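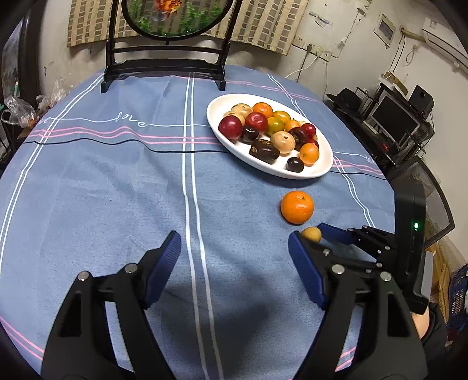

Skemance Round Tablecloth, Light Blue Stripe
Item 766

Cloth for round dining and kitchen tables. Light blue ground with parallel white and pink stripes, thin dark lines and the word "love" in white script. Supplied by Govico.

Fit
Measure the tabletop across the center and add twice the drop you want. A drop of 9 inches suits most seated use. For a longer drop – 18 inches, for example – check clearance at the chairs first.

Care
Machine wash cold with similar colors. Do not bleach. Tumble dry low and remove while slightly damp. Iron on the reverse side. Treat fruit juice and tea stains before washing, as heat can set them.

Ordering
Sold singly or in cartons of 20. Cartons ship from the Fladberg warehouse. Matching napkins are listed separately under Hyvönen – restock due in October.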